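Leka releases its own test of the Utine 'smart docking' update, and is not yet convinced

13 Jun 2026

Leka, the players' group that runs the Hidlow server for the space-building game Utine, has today published its findings on the game's new docking system. The developer, Zuvico, has described the system as smart, reliable and ready for large stations. Leka's testers would agree with the first word on a good day. They would like to see more evidence for the other two.

The update lets a ship ask a station for a free port, receive an approach path and fly itself in while the pilot gets on with something else. Until now, most stations on Hidlow have relied on docking scripts written and looked after by players. Zuvico says those scripts are no longer needed. Leka thinks it is far too early to delete them.

Over 14 evenings, members made 700 docking attempts with ships of different sizes, at stations ranging from a single port to a full trading yard. Of those attempts, 132 ended in something other than a clean dock. Some ships stopped short and waited for a signal that never came. Others were given a port that was already taken. A smaller number reached the right port at the wrong angle, and the station's own turrets then treated them as a threat.

"We were told this would work out of the box," said Blagoje Stojanović, who led the tests for Leka. "It works out of some boxes. If you have one small ship and one quiet station, you will probably be happy with it. If you run a yard, keep your old script and keep a backup of it."

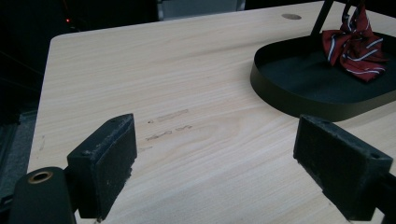

Zuvico has also made much of the update's new look, which includes reworked lighting in hangars and a fresh set of surfaces for cabins and crew rooms. Leka's members have mixed feelings about that as well. The metals are better than they were. The wood is not. A real tabletop in pale wood has fine, straight grain, a few darker streaks and perhaps a faint swirl towards the middle, while the game's version repeats the same short strip until the whole thing looks like wallpaper. It does no harm to anyone's cargo, but it is an odd thing to put on the front of the update notes when ships are being shot at by their own stations.

Leka's full notes cover several points that the developer's announcement leaves out. The docking system uses more server time as ports are added, and on Hidlow the slowdown became easy to notice once more than 8 ships were queuing at once. The approach path does not take account of blocks added after the station was last saved. There is also no way to set an order of priority, so a damaged ship can be left waiting behind a row of empty haulers.

In January, Zuvico told players that priority docking would be part of the first release. It is now listed as planned, with no date beside it. Leka has asked what changed and has been sent a link to the same announcement.

The group does not want the feature removed. Members who have never written a line of script can now dock by themselves, and several said they were glad of it. Leka's complaint is with the claim that the work is finished – and with the plan to switch off the older programming blocks that player scripts depend on.

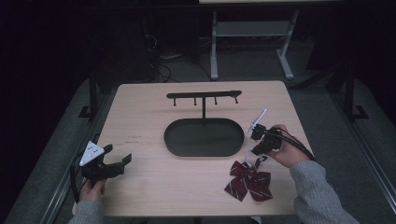

Black rack with four pegs, on a pale wooden table.

Leka is asking Zuvico to do the following before the older blocks are switched off:

– publish its own test results, including failed attempts
– fix the fault that hands out ports already in use
– add a priority setting for damaged ships
– give server owners the choice of keeping player scripts

"They may have numbers that look better than ours," said Stojanović. "Fine, let us see them. We have put ours up, with the bad evenings left in."

The Hidlow server will stay on its existing docking scripts for the time being. Leka will repeat the tests after the next patch, using the same ships and the same stations.

Contact: Leka press desk | © 2026 Leka | Back to top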